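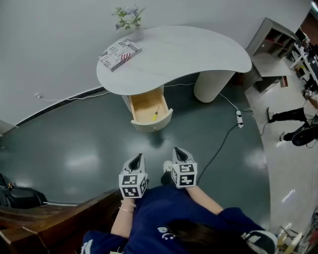 Setting Up and Checking a Small Desk
Course handout, Unit 4: Furniture in Use
Instructor: Biljana Papadopoulos
Filed under: Handouts, Home Interiors I
6 min read
Print this page | E-mail this page

Read this before the January workshop. We will spend the first part of the session on desk surfaces and the second part on storage and power. Bring a tape measure and your notes from Unit 3.

1. Curved tops

A kidney-shaped top gives the sitter an inward curve to pull up to, with more surface to each side. The usual trouble is the wall side. A curved edge against a straight wall leaves gaps, and pens and paper go down them. Measure the gap at its widest point and write it on your sheet.

Measure the top at its longest and deepest points. The sample plan from Flustmont is 60 inches long. Do not use the overall depth as the working depth. Measure from the inside of the curve straight back to the wall.

Round off your drawings by hand first. Students who go straight to the computer tend to draw an oval.

2. What supports the top

Many small desks have a drawer unit under one end and a leg under the other. Check both. Press down on the top over the leg, then over the drawers, then halfway between. If the middle gives, note it.

A thick round leg takes up knee room. Sit down and swing your legs to that side before you decide where the chair goes.

3. The drawer

Pull the drawer out as far as it will go without forcing it. Look for:

- a knob that turns in your fingers
- a front that sits lower on one side
- rubbing marks on the inside faces
- tools or hardware left inside

The last one is common after assembly. Take out the screwdriver before the desk goes into use. A long tool lying at an angle can catch on the frame when the drawer is shut. Tighten the knob from the inside of the drawer front and hold the knob still while you do it.

Karim Shehata's drawer worksheet (Vrettos series, page 11) has a table for recording travel and play. Fill in one row per drawer.

4. Objects on the desk

Keep the back edge for things that stay put. A small vase with a sprig or two of leaves and flowers is fine there. Change the water over the sink. Books in current use go flat at one end, with the cover up so the title can be read from the chair.

Leave the inside of the curve clear.

5. Power

Find the outlet before you place the desk. White cable on a pale wall is hard to see, but it still needs to be held up. Run it behind the desk at one height and clip it.

A power strip on the floor should sit beside the leg, out of the foot area. No cable should cross open floor where people walk. On a dark, shiny floor a black cable is easy to miss, so check for these separately, from standing height.

6. Floor changes and nearby shelving

Where two floors meet, such as a dark floor and a light tile, keep chair casters on one side of the line. Mark the line on your plan.

Open cubbies are useful near a desk with little drawer space. Measure the inside of one compartment, not the outside of the unit. The Plordale reading gives 72 inches as the height of its tallest unit, and that one has to be fixed to the wall.

For the workshop

Work in pairs. Draw the desk from above, mark the outlet, the strip and every cable, and complete the drawer table. Hand the sheets to Clementina Correia before you leave. Late sheets go in the Unit 4 folder.

Reading: Sestley course pack, pages 59 to 72.

Print this page | E-mail this page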